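Workshop notebook, November

Bookbinding bench, wheat paste again

I said last time that I would write the paste business down properly, and then of course I went and cleaned out the glue drawer instead, so here it is a little later than promised and probably a little longer than anyone wanted. The short version is that the new batch is better than the old one but I am still not happy with how it sits under the heavier papers. The long version is the rest of this page.

The flour is the same sack we have had since summer. I used one part flour to 5 parts water by volume, stirred it smooth while cold, and let it stand with a plate over it while I trimmed boards. I used to skip the standing and go straight to the heat, and I think that was behind a good half of my lumps. It went into the small saucepan over the low ring and I stirred it the whole time with the flat wooden spoon, the one with the burned handle (please don't throw that one out, it gets into the corners of the pan better than anything else we own). It turned at just over 80 on the candy thermometer, Celsius side, going from milky to that slightly see-through look, and I kept it moving a few minutes more. Then off the heat, a damp cloth over the top, and two passes through the sieve once it had cooled.

The sieving is dull work and I had the radio on for it. Two passes really is enough. I tried a third on a spoonful out of curiosity and could not tell it apart from the rest.

For the test I made up sample boards using the offcuts from the Mukstead parish registers job, with the gray cloth on one half and the marbled paper on the other. The cloth took it beautifully. I brushed the paste out from the center, waited until the shine went off, laid the cloth down and rubbed through a sheet of scrap, and when I opened the press the next morning it was as flat as you could want. The marbled paper was another story. It stretched more than I allowed for, and the turn-ins came out wide on one side, and there is a bubble near the spine edge that I could not chase out no matter how I coaxed it with the bone folder. I think the paste was a touch too wet for that paper. Thinned paste for tissue, thick paste for cloth, and something in between for the marbled, which I should have known by now, having written almost exactly those words on an earlier page.
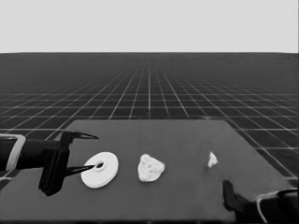

Grain direction, while I am on the subject of things I already know. One of the boards was cut with the grain running the wrong way, and it has started to bow toward the paper side. It was my own cut, from the end of the day, and I didn't do the bend test before I marked it up. I have now penciled an arrow on every offcut in the Mukstead box so that whoever reaches in next doesn't get the same surprise. If you cut a piece and the arrow ends up on the part you took, please put a new one on the part you leave behind!

The Virk sewing frame is back on the bench and much nicer to use than before. The left-hand screw had been binding for ages, and all it wanted was a clean with an old toothbrush and a rub of candle wax along the thread. I sewed up a practice block on it with linen tapes, kettle stitch at both ends, and kept the tension even for once. The thread was waxed a little too heavily and left a faint line in the folds of the first two sections. Less wax next time, and pull it through a cloth afterward.

The Stinton order is the one I keep turning over in my mind. They want plain account books, quarter cloth, and the paper has arrived, 2,000 sheets of it, all stacked under the window where I would much prefer it wasn't. It is lovely smooth stuff but it curls if you so much as breathe near it, and I want it moved to the back shelf and under a board before the weather turns properly damp. I have promised them a sample before we start folding. I am leaning toward PVA mixed with paste for the spines, half and half, as it gives you a bit of time to fuss and still stays flexible. We did the Brosden ledgers that way and I looked one over when it came in for a new label. The spine opened well and nothing had cracked.

The leftover paste is in the jam jar in the fridge with the lid on. It will keep for up to a week, but smell it first, and if there is any sourness at all tip it out and make fresh.

To do: remake the marbled board with drier paste. Cut new blotters, the old ones are cockled. Order more 18/3 thread. Move the Stinton paper. Find the other bone folder, which I am fairly sure went home in my apron pocket.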